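Proyecto de la asignatura: ordenar una encimera
Grupo: Sofia Cunha, Eetu Manninen e Impi Ahonen

Nos tocó la cocina y yo encantada – ¡es donde más trastos se juntan! Empezamos por la encimera de madera, con la jarra, la vela, los tarros de tapa a cuadros y la rosa.
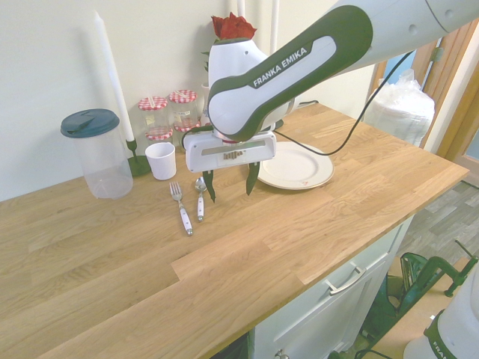 Tenedor y cuchara, de mango blanco en las dos fotos.

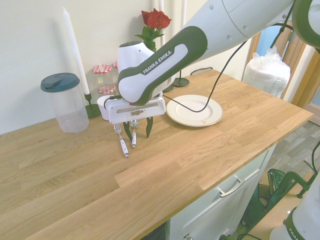

Teníamos 5 sesiones y gastamos dos discutiendo dónde van los cubiertos. Impi los quería junto al plato; Eetu, en un cajón. Yo voté por el plato, así que ganamos (perdón, Eetu). Para la memoria final nos falta el plano a escala – lo dibujo yo en diciembre.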